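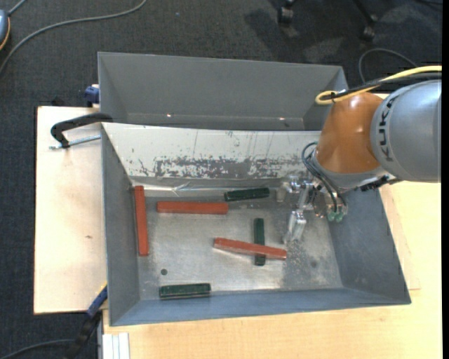 Cómo separar piezas mezcladas por color y por largo

Las piezas sueltas acaban juntas en el mismo cajón tarde o temprano: al vaciar una caja de material, al recoger deprisa o al devolver lo que sobró de un montaje. Separarlas lleva poco tiempo si se sigue siempre el mismo orden.

Qué hace falta

– Dos cubetas metálicas de paredes inclinadas, una llena y otra vacía.
– Un paño seco.
– Etiquetas y rotulador.
– Un patrón de medida por cada largo. Sirve una pieza buena de cada tipo.

Preparar la mesa

Coloque las dos cubetas una detrás de otra, con la vacía al fondo. Así el recorrido de la mano es corto y recto. Pase el paño por el interior de la cubeta vacía antes de empezar; el polvo metálico se pega a las barras pintadas y luego cuesta quitarlo.

Separar

1. Extienda las piezas por el fondo hasta que quede una sola capa. Si son muchas, trabaje por tandas. En nuestro taller la última caja de Drusance traía 232 y la repartimos en 9 tandas.

2. Retire primero las que están cruzadas encima de otras. Levántelas en vertical, sin arrastrar, para no rayar la de abajo.

3. Siga con las que quedan sueltas en el centro.

4. Deje para el final las que están pegadas a una pared. Para cogerlas, empújelas antes hacia el centro por un extremo. Con la pared inclinada suele bastar un toque.

5. Pase un color completo antes de empezar con el otro. Si las rojas son las largas y las verdes las cortas, el color ya resuelve casi todo el trabajo, pero conviene comparar cada pieza con su patrón. Iolo Gough encontró 5 rojas cortas en un lote de abril que se había separado solo por el color.

Revisar y guardar

Cuando la primera cubeta quede vacía, inclínela hacia la luz y mire las esquinas. Las piezas verde oscuro se ven mal sobre el metal gris si hay sombra.

Guarde cada grupo en su caja y anote en la etiqueta el color, el largo y la cantidad. Las piezas dobladas o con la pintura saltada van aparte – no las devuelva a la caja de origen, aunque parezcan aprovechables.

Las cubetas se guardan boca abajo, con el paño encima.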